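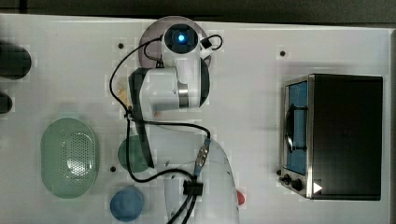 Last updated: Jul 22, 2023

Beltbridge Shared Kitchen - Progress Report to the Midine Fund

Reporting period: second quarter, closing at the end of June

1. Equipment and work surfaces

The tabletop cooking area is now in regular use. It has a white work table and a black toaster oven, placed on the right side of the table and turned so that its door faces left. The oven has a glass door in a silver-colored surround and two control knobs. Staff have asked that the top of the oven not be used as a shelf, and this has been added to the posted rules.

Two further tables remain on order from Tavares. Delivery was moved back by 10 days and is expected early in the next quarter.

2. Use of the kitchen

The kitchen recorded 325 visits during the period. The Gosto baking course ran as planned and was fully booked. Small-batch baking accounts for most of the demand, and members continue to prefer the toaster oven to the full-size range for single trays. Evening hours are still lightly used - we will review them before the fall schedule is set.

3. Spending

Spending on small equipment came to $1,042, within the amount approved. The unspent balance on the cleaning line has been carried forward with the Fund's written consent.

4. Matters outstanding

The electrical inspection for the second room has not been scheduled. Wall shelving is delayed until it is complete. A revised floor plan, showing the position of the new tables, will be sent with the next report.

Submitted by the Beltbridge Shared Kitchen office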